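Search products...

Jultance Hand-Held Teaching Gripper, Model 262
Print | E-mail this page

Records pick-and-place tasks by hand, with no robot on site. Jaw width and camera video are logged together and load into Vindo for replay on the arm.

Jaws: two, linked, flat blue pads
Session memory: 3,000 grasps
Supply: 12 V dock

Soft and crinkled packaging
Bring both pads level with the packet before closing. Close slowly on film wrappers.

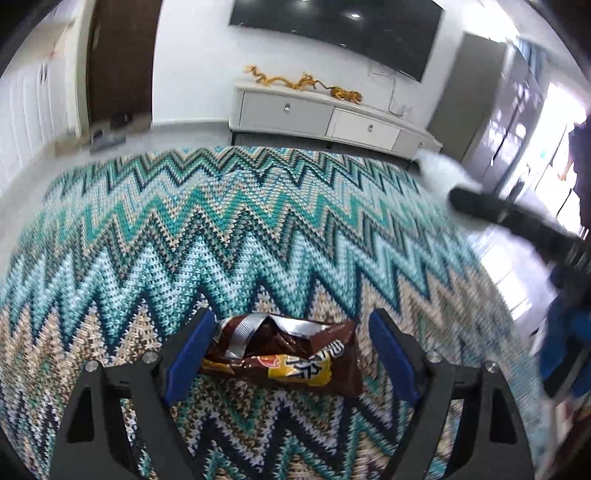
Ordering
Spare pads ship within 72 hours.

Share (12) | 0 comments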